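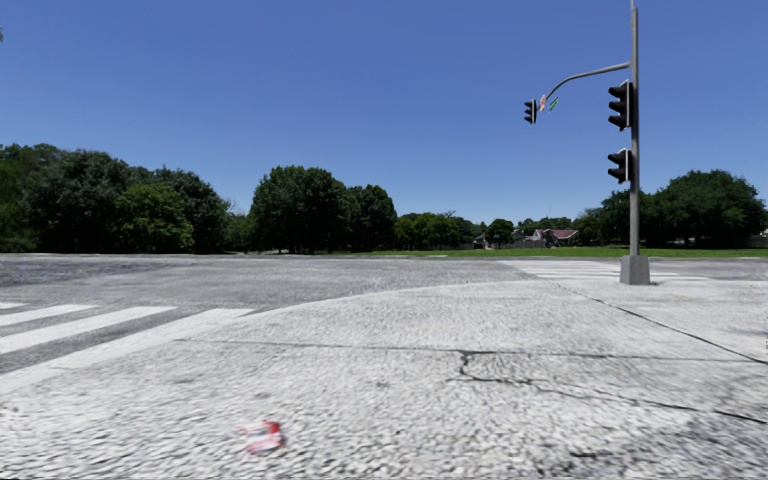
Call for participants: remote operators and former couriers

Vallberg is looking for people to take part in a workplace study on sidewalk delivery robots and the persons who supervise them. The study is paid. It takes place at our office in Groson, in the building of the old parcel depot, second floor.

Background

Until July of last year the deliveries in our district were made by couriers on foot and by bicycle. Now most of the short routes are driven by the Hamum system, and a part of the former couriers sit at a desk and watch over the robots. One operator is responsible for several robots in the same time. When a robot is not sure how to continue, it stops and asks, and the operator must decide in a few seconds.

This is a very different job from the one people were hired for. Some of our colleagues like it, because the knees hurt less and the hours are regular. Others told us that they miss the street and that they get more tired from looking than they did from walking. We reviewed the records of 859 shifts, and the records can tell us when a robot asked for help. They cannot tell us how it is to be asked all day long.

What you will do

You will work in a simulated city, at the same kind of desk that our operators use. The simulator shows street corners, crosswalks and sidewalks from the street level, and you guide the robot through them or you let it drive alone. Each session lasts 55 minutes and there is a break after it. Between the sessions a researcher will talk with you about your decisions, for example why you took over the control at one place and did not at another one.

We are interested in small judgments which a courier makes without thinking. How near to the curb do you want to go when there is a sign pole beside it? Do you stay behind two people on foot, or do you look for the way past them? Does a sharp shadow over the paving make you go slower? The software has its own answers to these questions, and we wish to compare them with yours. 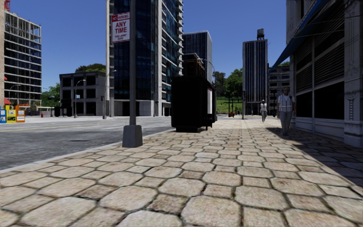

Who can apply

- You have worked at least six months as a courier, mail carrier or in a similar job on the street, or you are a remote operator at present.
- You are 18 or older.
- You can look at a screen for one hour without problems. Glasses are fine.
- You can hold a conversation in English. It does not need to be perfect.

Experience with computer games is not necessary. If you have used the simulator before, please write this in your application, we will then put you in a separate group.

Payment and time

The study takes three half days, mornings or afternoons. You receive $406 after the last session. If you stop earlier, you are paid for the half days you have completed. Bus tickets are paid back against the receipt.

What happens with your answers

The interviews are recorded and written down without your name. For employees of Vallberg: your supervisor does not see your results and does not learn if you took part. The results go to the staff council before they go to the management, this was agreed in writing. They will be used for deciding how many robots one operator should have, and how often the operators change between desk work and street work.

How to apply

Send a short message to Ebony Ruddock at the Groson office, or leave a note at the reception, room 241. Please say what work you have done, for how long, and which half days are possible for you. Questions about the interviews can go to Glenys Maddocks, who leads them.

Applications are open from 24 Oct 2024 until all places are taken.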